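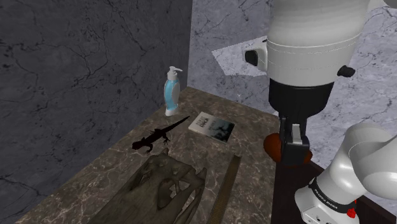 Kapitel 4
Wer macht hier eigentlich Pause? Erholung als Gruppensache

An einem Freitag im Dezember saß ich in der Teeküche von Belano und wartete auf Izzati Chin, die mir ein Interview versprochen hatte. Sie kam zwanzig Minuten zu spät, mit einem belegten Brot in der Hand, und aß es im Stehen. Setzen wollte sie sich nicht. »Sonst denken die, ich hätte nichts zu tun.« Damit hatte ich mein Thema (und kalten Kaffee).

Pausen stehen im Arbeitsvertrag, und trotzdem werden sie vor Ort ausgehandelt — mit Blicken, mit Scherzen, mit dem Kollegen, der demonstrativ weitertippt. Ich habe damals für meine Abschlussarbeit 467 Beschäftigte bei Belano und Nyberg befragt, und am meisten gelernt habe ich aus dem Freitextfeld ganz unten, das ich beinahe gestrichen hätte! Da stand zum Beispiel: »Pause ja, aber bitte nicht als Erste.«

In diesem Kapitel schauen wir uns zuerst an, was die Arbeitspsychologie unter Erholung versteht und wie sich kurze Unterbrechungen von Feierabend und Urlaub unterscheiden. Danach geht es um Pausennormen im Team. Dazu lesen wir Auszüge aus dem Gespräch mit Tyra Wikström, die bei Nyberg eine Schichtgruppe leitet und das Ganze deutlich anders sieht als ich.

Zum Einstieg: Notieren Sie drei Arbeitstage lang, wann Sie Pause machen und wer vor Ihnen aufgestanden ist. Stichworte genügen, in Abschnitt 4.3 brauchen wir sie wieder.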